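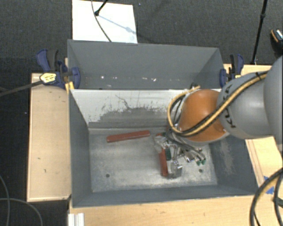

The Demo Has No Tape on It

I have sat through a fair number of sales talks on bin picking, and I have yet to see one that put a roll of tape on the slide. The slides show an arm and a tidy bin. If there is a clamp anywhere, it was bought to match.

Working cells look different. Two gray bins, one behind the other, light wood on the sides and in front, and a pair of blue and black clamps on the rear bin, one at each side. A bit of blue tape on the wood. A KUKA arm with a fat yellowish hose looping down beside it and a black cable keeping it company, the bundle held up top by a strap. Anyone who has looked after one of these will recognize the style. I want to argue that this is where the real work is, and that the people who sell automation, and a good share of the people who buy it, have decided not to look.

I spent two years keeping a picking cell alive at Mirnard, a parts returns shop that you have no reason to have heard of. The cell was put in by an integrator called Cormier, who did a decent job and went home. The handover binder ran to 543 pages. It covered fault codes, network settings, safety zones, and the torque for every bolt on the flange. On the subject of how the bins were supposed to stay where they were, it said "locate bins in work area." That was the whole of it.

So we located them. Then the gripper went down for a flat part near a wall, touched the wall, and moved the bin a little. Every pick after that was off by the same amount, and the vision software reported with great confidence that it could see everything perfectly. It could. The bin just wasn't where the rest of the program believed it was. We lost most of a January to this before somebody walked over to the woodworking bench and came back with clamps.

The vendor line, when I complained, was that bin position is "a site matter." I have heard the same line since from other people about hoses, lighting, floors, and dust. Put enough site matters together and you have the entire machine, minus the arm. The arm was never our problem. In two years I don't remember a single stop that I could fairly blame on the arm.

Take hoses. A hose and a cable on a moving wrist have to be long enough for the worst reach and short enough not to drag through the bin. There is no length that satisfies both, so you make a loop and tie it somewhere, and then you watch. I mean watch, at slow speed, standing outside the fence with a cup of coffee, through the ugliest moves in the program. We moved our strap more times than I care to admit. The simulation package, a thing called Skolis, drew the arm beautifully and drew no hose at all. I was told this was coming in a later version. Maybe it has.

Then there is the wall of the bin. Look inside one that has been in service and the story is all there if you're willing to read it: a scuffed floor, a ragged patch where the light surface is missing from the wall, a scrape on the side. I can't tell you from marks alone what made each one, and I'm wary of anyone who says they can. But I would rather inherit a bin with marks than a new one, for the plain reason that the marks tell me where to point the flashlight first. At Mirnard the new bins were the ones that scared me. They shone, and the camera hated them until they had been knocked around a bit.

I should be fair to the other side. There is a respectable argument that clamps and tape are a sign of a bad design, and that a properly engineered cell would have dowel pins, machined nests, and a cable package from a catalog. I priced that. The fixture quote from Isteleck came to $2,286 per bin station, with a lead time that would have outlived the bin. The clamps did the job that afternoon. They also came off in seconds when the product changed, and the product always changed. Pins are wonderful if you know what you'll be picking next spring.

What I won't defend is clamps that go unrecorded. That was our real failure. For months the whole setup lived in the heads of two people on the day shift. When the night crew took a clamp off to sweep and put it back a thumb's width along, nothing in the system had any way of knowing. The fix was dull. We drew a pencil line on the wood where each clamp jaw sat. We taped a sheet to the cabinet: check the jaws, check the strap, run the far corner pick slowly, look at the fingertips. It took around 23 minutes at the start of a shift, later less. Management asked if it could be skipped on busy days. I said yes, if they would come and stand by the cell on those days. That ended the discussion.

It still bothers me that none of this showed up in the numbers used to justify the cell. The payback sheet had a line for maintenance, a small percentage of the purchase price, copied from somewhere. It had no line for a person who knows what the hose sounds like when it's rubbing. We had one, and she was paid as a packer.

If you are being sold a picking cell this year, I would ask to visit one that has been running a while, and I would ask to go in the back. Skip the arm, they're all fine. Ask what holds the bins. Ask who last moved the strap and where they wrote it down. If the host gets embarrassed about the woodwork and starts steering you toward the monitor — and mine did, once — stay where you are and keep asking about the clamps.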